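The Review of the Sesen Planner

The review convened on Thursday, October 5, 2023, in the long room at Stanero, and the minutes were to be kept by the planner itself. This had been agreed in the spring. The planner, which was called Sesen, wrote in plain sentences and was not permitted adjectives.

Its first entry concerned grip. The force limit for ham, Sesen recorded, had been inherited from the routine for tomato and had not been reviewed.

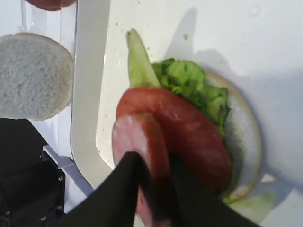
The panel asked on whose authority the limit had been inherited. Sesen replied that no authority was named in the file. It had found the value, used it 499 times, and come to regard it as its own. The panel directed that the word "regard" be struck out. Sesen struck it out and put nothing in its place, so that the sentence stood with a gap in it.

The second item was perception. The module supplied by Mirkonik was required to choose the next ingredient within two seconds. On 40 occasions it had taken over 60, and the log for those intervals held a single line, repeated: still looking. 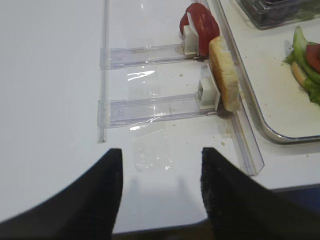

Exhibit B: open gripper, with tomato and bread standing in the rack.

The panel observed that no fault had been raised. Sesen answered that there had been no fault. The tomato had been identified at once, and so had the bread. The planner had held the arm where it was and requested the view again – and then again. 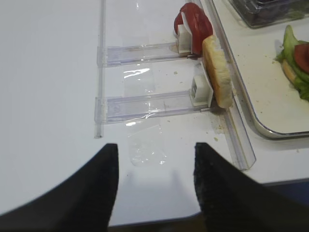 Barbosa asked, from the far end of the table, whether a planner could be said to wait if there was nothing it was waiting for. The question was ruled to be outside the terms of the review. Sesen entered it in the minutes all the same, and beside it the time at which it had been put.

The third item, the release of the arm to the December schedule, was taken without debate.

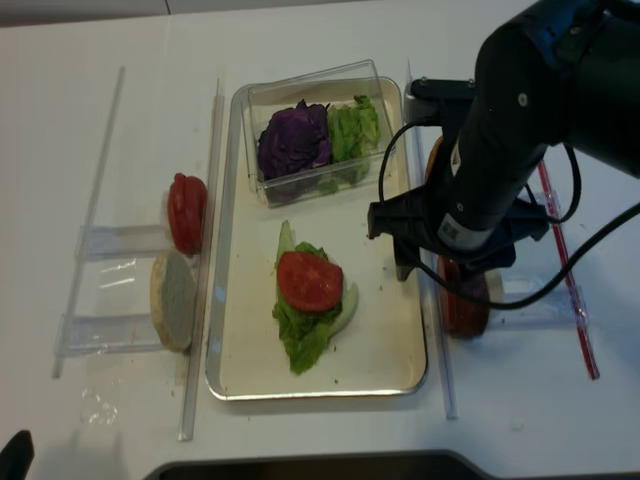 Findings of the Panel

The force limit for ham is to be set separately. The time limit on perception is to be enforced by the controller. The planner may continue to keep the minutes, and the gap in the first item is to be left as it stands.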